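Parts Advisor and Product Copywriter (one job, one person)
Olero Car Styling, Rarkeck
Permanent, full time, 40 hours a week

Olero sells things that bolt, clip or stick onto cars. Splitters, side skirts, grilles, mud flaps, roof bars, wind deflectors and a gear knob shaped like a pineapple that outsells all of them in September for reasons we have stopped looking into. We have a trade counter, a website and a warehouse behind a tyre place in Rarkeck, and we need someone who can tell customers what fits their car and then write it down so the next customer doesn't have to ring.

The last person to do both has gone off to run a campsite. We wish them well and would like to know where they put the Zumance price list.

What you'd be doing

Mornings are mostly phone and email. People want to know if a front splitter for the saloon will go on the estate (sometimes), if it needs drilling (it says so in the listing, they haven't read the listing) and if it will make the car faster (no, but be kind). You'll look up part numbers, check them against the maker's fitment charts and say so plainly when you don't know.

Afternoons you write. We have around 300 listings on the site that were pasted straight from suppliers and describe every item as "the ultimate upgrade". We'd like them to say what the part is made of, which cars it fits, what comes in the bag and how long it takes to put on for somebody with ordinary hands. The Gökçe range of grilles comes first. Their parts are very good and their English leaflets are a journey.

You'll also handle returns, which means opening the box, working out which bracket is missing and being tactful about the tyre marks.
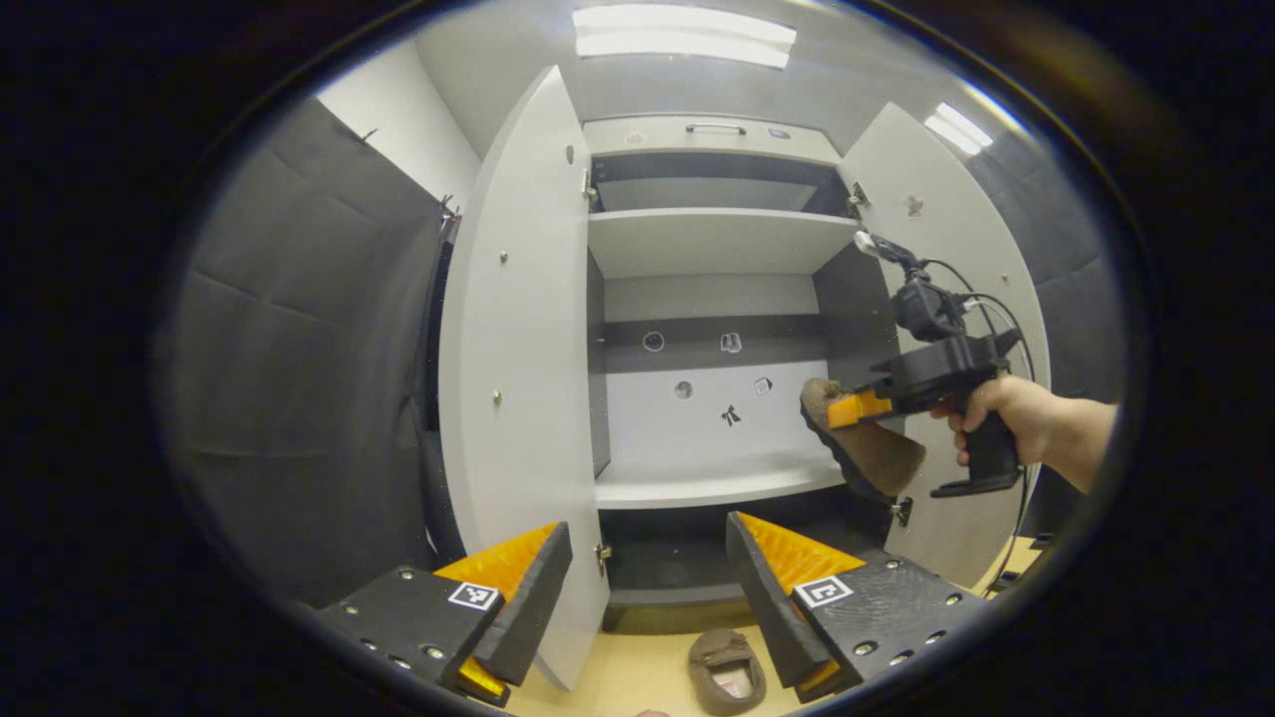 Storage with the doors open. Two shelves, one drawer.

What we're after

You need to know cars well enough to tell a pre-facelift bumper from a post-facelift one in a blurry photo sent at 11pm. That might come from working in a garage, a motor factor or a body shop, or from spending your twenties and all your money on a hatchback. We don't mind which.

You should be able to write a clear paragraph. It needn't be beautiful. If you can explain how to fit a boot spoiler with tape and primer without the words "simply" or "just", we want to meet you.

Patience on the phone matters more to us than a sales record. So does being able to lift a boxed bumper with a colleague on the other end of it. A driving licence is useful for the odd run to the courier depot but we can work round it. No degree needed. If you have one, we won't hold it against you.

Things we should mention

The warehouse is cold from November onwards and the heater has opinions. The phone system was installed by an optimist. The bus from the town centre stops 4 minutes' walk away and there's free parking, although you'll be parking next to cars with a great deal of bodywork attached, so do mind your doors.

We don't have a table football table or a values statement. We do have a decent kettle, a proper lunch break and a policy that no one answers the phone after closing, however long it rings.

What you get

Pay depends on experience and we'll give you the figure in our first email back, before you've ironed anything. Holiday is the legal minimum plus your birthday, and it goes up by a day each year you stay. You get parts at cost for your own car and one other that you can prove belongs to a relative. After three months you can write from home one afternoon a week if your broadband is better than ours, and it will be.

How to apply

Send us your CV and a description of any car part you like, 47 words long. It can be a wiper arm. The word "aggressive" may be used once. We count, and we've had to be strict about hyphens.

Use the contact form on the Olero website and choose "Jobs" from the menu. If you choose "Complaints" by mistake it still reaches us, but it gets read in a different mood. We aim to reply to everyone within a fortnight, including those we don't ask in.

Interviews are at the trade counter, start at 9.30am and take an hour or so. Part of that is a short test where we hand you three brackets and ask which ones belong together. Wear whatever you'd wear to work. Agencies, thank you, but we've already got the calendar.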